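Give me the boring years

January 13, 2018

Finished The Torkau Road last night, all 784 pages of it, and I'm annoyed enough to write this before work.

Quick background. Glenys Morris, third novel, out from Rorkance. Big family saga set in a country called Gredulia, which she made up, and which has a junta, a port, a lot of plum trees and a secret police with nice coats. Four generations. The kind of book people give their dad. Reviews have been lovely. Mine isn't going to be, or only half.

The first 60 pages are wonderful. I mean it. The grandmother runs a hardware store in Torkau and the generals have been in power so long that people have stopped talking about them. She argues with a supplier over hinges. A form has to be stamped and the man with the stamp is at lunch. Her son wants to marry a girl whose uncle is somebody, and the whole conversation happens without the uncle's job being said out loud, and you get it anyway. I was underlining things. I never underline.

Then the uprising starts and the book goes to pieces.

Suddenly everybody is in the right place. The son is at the barracks gate. The daughter is on the balcony when the flag comes down. The grandmother, who has never cared about anything past the end of her own street, turns out to have hidden the radio transmitter in the nail bins. Every member of one shopkeeping family gets a front row seat to history. It reads like a school pageant with guns.

I've read so many of these. The dictator falls, the square fills up, someone loses a shoe. And the last chapter is always thirty years later, with a grandchild and a box of letters. I don't blame the writers entirely. The square is where the publisher wants you to go, its on the cover before the thing is finished. But most people living under a bad government weren't in the square. They heard about it from a neighbor. They were at work, or had the flu. 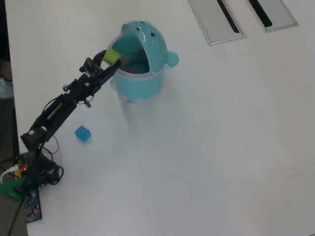 So should a historical novel skip the big day altogether? It can show the big day as long as the characters would really have been there, and most of them wouldn't have been.

Let the news come late. Let it come wrong. There's one scene in the second half where Morris does this, the cousin up in the mountains who hears the general is dead and puts on his good shirt, and the general isn't dead, and he has to walk home in it. Best three pages in the back half. Then off we go to the balcony again.

I said some of this at our reading group, over at the library in Eynon, and Meinir Gwilliam told me I was being a snob. Her view – people read these books because they want to feel what it was like when it all tipped over. She cried at the balcony. She thinks the slow part at the start is just there to make you love them so it hurts later, and that a whole novel of hinges and stamped forms would sell two copies, both to me.

Fair. Some of it anyway. I don't think wanting the square is stupid. I've got a shelf of the stuff and I bought this one the week it came out. But I think she's wrong about what the slow part is for. The fear is in there. It's all in there, in what the grandmother won't say to the supplier, in the way the stamp man takes an extra hour because he can. By the time the tanks roll in I already know everything the tanks have to tell me. They're just louder.

And there's a thing that bothers me more, which is the flattery. If every family in every novel was secretly in the resistance, who was filling out the forms? Somebody typed the lists. Somebody's aunt did quite well out of it and got a bigger apartment. Morris nearly goes there with the uncle – he's the most interesting person in the book – and then he's shot offstage, very conveniently, before anyone has to sit down to dinner with him afterward. I wanted that dinner. Would have traded the whole uprising for it.

An invented country makes this worse, to my mind. She had no archive to be faithful to. No real square with a real date on it that readers would of missed. She could have put the camera anywhere in Gredulia and she put it where everybody puts it.

Anyway. Buy it, read up to the wedding, and see how you feel. If you're with Meinir you'll carry on and have a great time and you can write in and tell me. There's supposed to be a sequel in April of next year, set in the years right after, with the shop still open. I'll be reading that one, obviously. I hope hardly anything happens in it.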